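Keep the Old Servers Running

Wednesday, January 28, 2026

Our office in Baston has run on the same server for longer than some of the staff have worked there. Every September, when the budget is drawn up, somebody proposes replacing it. Every year the case is the same: it is old, the maker has stopped selling that model, and a new one would be faster. All of this is true. I still think replacing it would be a waste of money, and I think many small businesses are talked into the same waste.

The machine holds customer files, runs the accounting program and backs everything up at night. The work has hardly changed since the day we bought it. A server that was fast enough for 18 people then is fast enough for 18 people now, as long as the software doesn't bloat and the disks are changed on time.
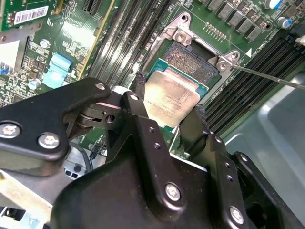 Salespeople talk about age as if a computer wore out like a tire. Some parts do wear out. Fans go, disks go, power supplies go, and the little battery that keeps the clock goes. Those are cheap and easy to find. Processors and memory seldom fail, and both can be bought used from dealers who strip them out of retired machines. Last year we put in a better used processor and doubled the memory, and the bill was smaller than the delivery and setup charge on the new system we had been quoted.

The quote came from a firm called Rivix, and I don't blame them for sending it. They sell servers. What bothered me was the second page, where the old machine was given a value of zero and a fee was added for hauling it away. A box that was doing all our work on Tuesday was to be treated as trash on Friday, and we were to pay for the privilege.

Power is the strongest argument on the other side, and it deserves a fair answer. New servers do more work for each unit of electricity. If you run 3,000 of them, that decides the matter. If you run one, and it sits mostly idle, the saving is small – in our case it would have taken longer to pay back the price than the new machine's warranty would have lasted.

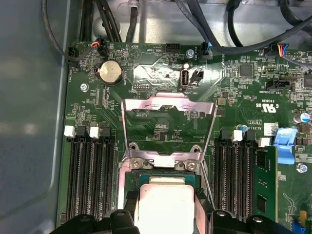 Security is a better reason to worry. Once a maker stops issuing fixes for a board or a controller, a flaw found later may stay there. I would not put such a machine directly on the internet, and ours isn't. It sits behind a firewall we do replace on schedule, and the operating system is current. When the operating system drops support for the hardware, I will sign the order for a new one without complaint.

There is also the matter of skill. Wanpen Thongdee ran the repair counter at Srithong for years before she came to us, and she taught two of our people to open the case, read the error log and change what needs changing. A service contract would have covered the same work and left them knowing nothing about it. When a fan failed over a long weekend, one of them had the spare in before the accounting staff came back.

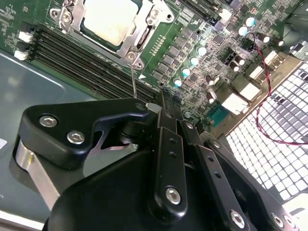 What I would ask of the sellers

I would like to see parts sold for ten years after the last machine ships, and manuals left online where anyone can read them. Skimia, which made our storage unit, took its manuals down after 5 years. We had printed ours by luck. Keeping a few files on a website costs a company very little, and taking them down pushes good equipment toward the scrap pile.

I would also like quotes for new equipment to carry a line for the cost of keeping the old. Mechanics do this with cars all the time. The customer may still choose the new one, and sometimes should, but the two numbers ought to be on the same page.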